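讲稿备注：小场地里的舞曲之夜怎么排歌
（讲给学员听，正式讲四十五分钟左右，提问另算）

开场

先报名字，说明自己在Pondmont做过几年驻场DJ，后来转去排节目。今天讲的是排歌单和排人，设备的事情放到下一节，由Drita Živković来讲。

问一下在座的有谁自己办过活动。举手的人多，第二部分就讲快一点；举手的人少，把票务那段补上。

第一部分：场地决定曲子

Pondmont的小厅满员是80人。人少的时候，低频太重，站在后面的人会往吧台退。我们最初照搬大俱乐部的歌单，前一个小时全是快节奏，结果十点不到场子就散了一半。

后来改成先放慢一点的雷鬼和老的lovers rock，音量压低，让人能说话。十点以后再进dancehall，再往后才轮到soca和巴西放克。顺序可以调整，开头慢这一条我们一直没改。

播放第一段录音（两分钟以内，听到第二首接进来就停）。请大家注意两首歌之间速度差多少。差距超过8拍，我一般会在中间放一段只有鼓的过渡。

这里常有人问能不能直接切。可以，切在人声结束的地方，不要切在副歌中间。

第二部分：请谁来

每晚最多三个人打碟，每人至少一小时。时间太短，DJ还没摸清场子就要下台了。

讲Teodoro Aquino的例子。他第一次来的时候排在最后一个，准备的全是自己收的黑胶，很多曲子观众没听过。前二十分钟舞池很空。他没有换成热门歌，只是把同一个节奏型的几个版本连着放，后面人慢慢回来了。同一个riddim上有不同歌手的版本，这是牙买加音乐本来就有的做法，对不熟悉的观众很有用，因为伴奏听过一遍就记住了。
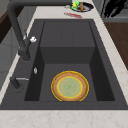 播放第二段录音，同一个节奏型的三个版本，每个只放开头。放完以后问一句：哪个版本适合放在第一个？一般会有两种意见，都可以，让他们说理由。我自己会把人声最少的放在前面。

新人怎么安排：放在第一个时段，但不要让他们免费演。Timitz那边的做法是新人和老人同样的底价，票卖得好再分成。我们现在也是这样。Marilou Ambrosio就是从第一个时段开始的，半年以后自己带了一个固定的晚上，每逢双月办一次，二月那场是她的第一场。

第三部分：歌词

这部分放慢讲。

有些老曲子节奏很好，歌词里有骂人或者威胁某一类人的内容。我们的规矩写得很短：带这种内容的人声版不放，要放就放纯伴奏，或者同一节奏型上别人的版本。

规矩要在邀请的时候就发给DJ，不能等到当天晚上。Jericho Belmonte有一次没收到邮件，带来的歌单里有三首不能用，开场前临时换，大家都不高兴。从那以后邀请信和规矩放在同一封邮件里，对方回复确认了才算定下来。

方言听不懂怎么办：找懂的人听。网上抄来的歌词错得很多，不要只看那个。Glenys Greenwood帮我们听过一批七寸唱片，每张写一两行备注，标明能放、只放伴奏、不放。这份表我会后可以发给需要的人，每个人自己的判断可能跟她不一样，拿去改就行。

如果有人问这算不算审查：回答说，这是一个晚上的选曲，客人付钱进来跳舞，我们对进来的人负责。唱片还在架子上，谁想研究都可以来听。这个问题不要展开太久，最多三分钟。

第四部分：钱和时间

门票和分成用Dizon那场做例子。提前票卖掉大概20张，剩下的是门口买的。小场地的观众决定得晚，头一天看到数字很低不用急着取消。真正要看的是当天下午，社交账号上有没有人在问几点开门。

费用里最容易漏掉的是最后一小时的加班费，音响师和门口的人都要算。跟场地签的时间是到凌晨一点，收拾东西也在里面，所以音乐要在十二点半停。最后三首提前选好，写在纸上交给最后一个DJ。

宣传文字不要写“加勒比风情”这类说法，写清楚放什么音乐、谁来放、几点开始。Prandum的海报可以传下去看一下，字多，但是每一行都有用。传完记得收回来，只有这一张。

练习（时间够才做）

每组拿到12首曲子的名单，排一个小时的歌单，写出第一首和最后一首为什么这样选。名单里有一首的人声版按我们的规矩不能放，先不要提醒。十分钟以后每组讲一分钟。

讲评的时候看三点：开头的速度，同一节奏型有没有连着用，那一首怎么处理。哪组把它换成了伴奏版，请他们说说是听出来的还是看表看出来的。

提问

常见的几个问题：
黑胶还是文件？都可以，场地要提前知道。
观众点歌怎么办？听着，记下来，合适就放，不承诺时间。
现场MC要不要？小厅里一个就够，话筒音量由音响师管。

最后说一下表格和录音曲目的领取方式，邮箱写在白板右上角。下一节四点开始，Drita在同一间教室，要用唱机的人提前五分钟到。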